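3.2 Handle geometry and reported carrying comfort

Figure 3. Curved handle in blue plastic, with dark navy fabric behind it. 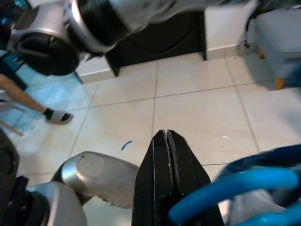

Does a thicker handle reduce the pressure felt across the fingers? Within the range tested it does, up to the point where the hand can no longer close around the tube, after which grip effort rises and the benefit is lost.

Handles were obtained from two suppliers, Stitbridge and Prostano, and attached to identical fabric bags. Each bag was loaded with 6 kg of dry sand in sealed pouches. Participants (n = 18) carried every bag along a level indoor corridor for 10 minutes, with a seated rest between trials. The order of the bags was varied between participants. Discomfort was marked on a line scale running from 0 to 99, where 0 stood for no discomfort at all.

Flat webbing received the highest discomfort marks, mostly at the base of the fingers. Rounded handles were marked lower, and the difference was larger in the second half of the walk than in the first. Curvature had a smaller effect than thickness. A tightly curved handle pushed the outer fingers inward -- a complaint also noted by Juhász in an earlier study of shopping bags -- but this did not change the overall ranking.

Two limits should be noted. The load was constant, so the results may not hold for heavier bags, and stairs were not included. Surface texture was also left out of the comparison, and it is treated separately in Section 3.3.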